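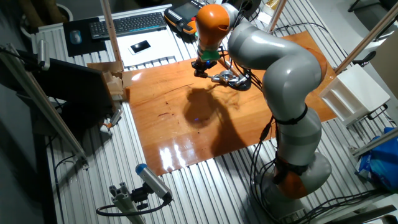

Anything that lets go when you hit stop is a hazard and should be treated like one, Ghazal Kordestani told the Stoter shop safety meeting Tuesday night. Most of the room agreed.

October 24, 2018
By Lilibeth Aquino

ASTPORT - Stoter has shut down its bench robot cell after the gripper opened during a stop and dropped a hand tool. No injuries. The tool hit the edge of the bench and landed on the floor on the walkway side. The arm itself held position.

Happened Monday, mid-shift, on a clamp job. The cell had been running tool handling trials since September: work clamped on a varnished wood board, robot brings the tool to it. Operator saw the arm drift off path, pressed the stop on the pendant. Arm froze. Fingers opened.

They're not suppose to. Shop rules say a stop means everything holds, gripper included, until a person releases it.

The log has the cell on its 179th run of the job. Every earlier run is marked normal, but the stop was never pressed with a tool in the fingers on any of them. So the fault may have been sitting there from day one.

Honeylyn Sarmiento, shift lead, had the cell locked out and the walkway taped off. Restart was refused the same afternoon. "We could not say why it opened, so it stays off," she said.
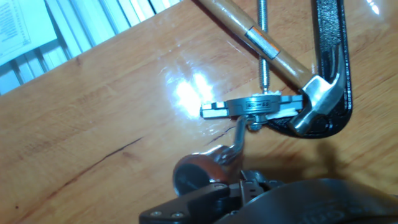 What they think went wrong

Two things, maybe three. The gripper takes its power from an output that goes dead on a stop. That much is confirmed. The replacement gripper settings, loaded by outside contractor Zarei, had "open on signal loss" switched on. Also confirmed, Zarei does not dispute it.

Not confirmed: why the arm drifted in the first place. Could be a bad payload figure. The settings sheet has 2,000 grams entered for gripper and tool together and no one has found where that number came from. Weighing is set for this week.

Pejman Bahrami is handling the inquiry for Stoter. He wants the drift looked at seperately from the drop. A cable check is first, then the stop test over again with a foam block in the fingers.

What changes now

Walkway on that side stays closed. No hand tools in any gripper at the Astport shop until the stop test is passed, signed, and repeated by a second person. The drop zone goes out to 90 inches from the bench edge, up from 30. Zarei has been asked for a list of every other cell with the same settings file. No list yet as of press time.

No restart date. Stoter would not guess at one.
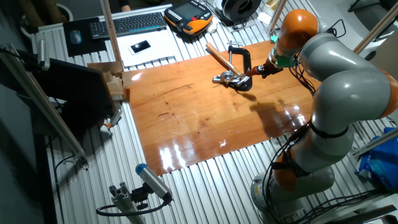
Test the stop with the gripper full, every time, before anybody signs a thing, was Nazanin Sadeghi's advice in a note sent to this desk overnight. She also asked why the old checklist only covers an empty hand. We put that to Stoter. Bahrami said the checklist is being rewritten and the new one will be posted at the cell.

Will update when the weighing results are in.

Related
Wandik plant adds second lockout point at palletizer
Astport shops get new walkway marking rules
Forklift sensor recall: what to check
Letters: who signs off on a stop test?

Contact the newsdesk | Copyright 2018 | Back to top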